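Sorting a Catch-All Bin
Household tips by Viktória Kun, updated 4/7/20

Most homes have one container where odd things end up. It may be a drawer, a tote or a metal bin in the utility room.

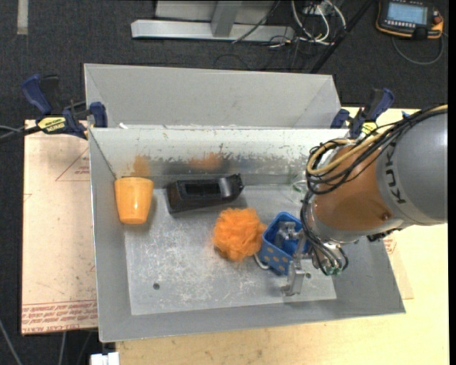 How often should a catch-all bin be emptied?

Once a month is enough for most households. If the bin sits near a back door or in a shared bathroom, every 2 weeks is better. Pick a fixed time, such as the evening before trash pickup, and empty it all the way down to the floor. Going through the top layer only moves things around.

Emptying it

Spread an old towel on the counter and take items out one at a time. Put bath things on the left, desk things on the right and kitchen things at the back. Anything you can't place goes in a bowl. Leave the bowl out until the weekend, and throw away what no one in the house has claimed.

Bath poufs

A mesh pouf should not live in a bin with other things. It stays damp inside and picks up grit. Rinse it after each use, shake it hard and hang it by its cord. Replace it every month or two, or sooner if it smells or the mesh has gone limp. An old one still works for scrubbing the tub, but keep it under the sink so it doesn't get mixed up with the good one.

Tape dispensers

Keep these with the cutting edge facing the wall of the bin or drawer. A piece of cork or a folded index card over the teeth will save your fingers. If the tape end has stuck down, warm the roll with a hair dryer on low and lift it with a thumbnail.

Plastic cups

Wash and stack them upright. Cups that have gone cloudy can soak in equal parts white vinegar and warm water for an hour. One or two are worth keeping back for measuring potting soil or holding paintbrushes.

Small baskets

A small plastic basket with a handle is useful inside a larger bin. It keeps the little items together, and you can lift them all out in one go. Wash it in dish soap and let it drain upside down. I have one from Erholm and one from Plusik, and both fit in the dishwasher's top rack.

The bin itself

Metal bins scratch, and scratches do no harm indoors. Wipe with a damp cloth and dry right away, especially where the paint has chipped and bare metal shows. Rust spots come off with a paste of baking soda and water. If the floor has holes, put a sheet of shelf liner down so pins and screws don't drop through.

Seo-ah Seol wrote in March to say that felt works better than liner in a bin that gets moved a lot. It is quieter, but it has to be taken out and vacuumed.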